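Category: Food & Drink / Packaging / Company News

PASTER OPENS PACKED-FOODS SORTING ROOM AT OSTSTEAD

BERKPORT, 12 May 2021. Paster, the supplier of individually wrapped confectionery and packed bakery goods to canteens and small shops, has opened a sorting room at its Oststead site. The room handles mixed cartons of wrapped sweets and sliced bread in clear film.

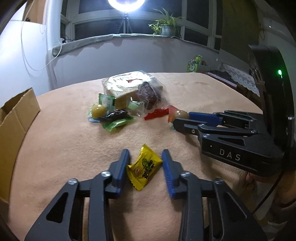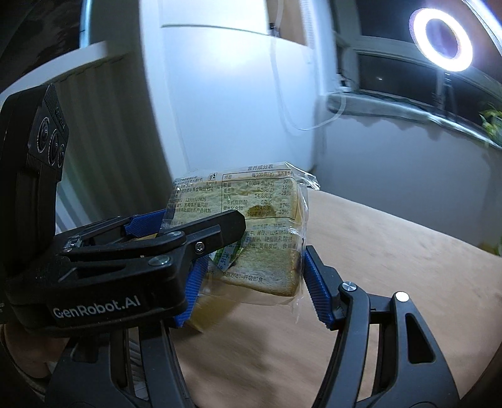
Wrapped sweets on fleece (first picture); sliced bread in printed film (second picture).

Reading time: 2 min

The Oststead room covers 300 square metres and replaces a shared area at the company's Berkport depot. It is laid out as two lines. The first takes small wrapped goods, including foil sweets with crimped ends and round sweets. The second takes bagged bread, buns and similar soft goods. Both lines feed a single labelling bench, from which finished cartons go to the dispatch bay.

Paster carries 1,319 separate lines in its current list. A growing share arrives in its original retail film, with the nutrition table and ingredients printed in the language of the country of origin. Under the Oststead procedure, each such pack is checked against the supplier's data sheet before a British label is applied. The check covers the declared values per 100 g, the ingredient list, the storage instructions and the maker's address. Packs with print that cannot be read in full are set aside and referred to the supplier.

"Soft bread is the awkward item," said Anouk De Bruijn, head of operations at Paster. "It has to be lifted by the film or held very lightly, and the printed panel has to face the person reading it. We have changed the height of the bench and the lighting over it to suit that."

Small sweets are sorted on a covered surface. Hard worktops were used at Berkport, where round pieces rolled off the bench and had to be discarded. A short-pile cloth was tried in April and has been kept for the small-goods line. Cloths are changed at the end of each shift and washed on site. Foil wrappers are inspected for splits at the crimp and for print rubbed off in transit. Unwrapped or split pieces are removed from stock.

Labels are printed at the bench in batches and applied by hand. The label is placed so that the original nutrition table and the disposal mark remain uncovered wherever the size of the pack allows. On bread it goes on the front face, clear of the seal. Sweets are too small for a full label and are sold on in a labelled outer bag.

The fit-out was carried out by Macapagal, which also supplied the racking and the washable wall panels. Work took 6 weeks. Wilma Brouwer, project manager at Macapagal, said the main constraint was the floor. "The old surface had a fall towards the loading door. We levelled it before any benches went in, and the drainage was moved to the north wall."

Orders placed through the Berkport depot are not affected by the move, and account numbers remain the same. Customers who collect in person should now use the Oststead entrance. Mixed cartons may contain both sweets and bread, packed in separate inner boxes with the bread on top.

Suppliers sending new lines should enclose a data sheet with the first delivery. Sheets may be in any language, provided that the values are given per 100 g and the ingredients appear in the same order as on the pack.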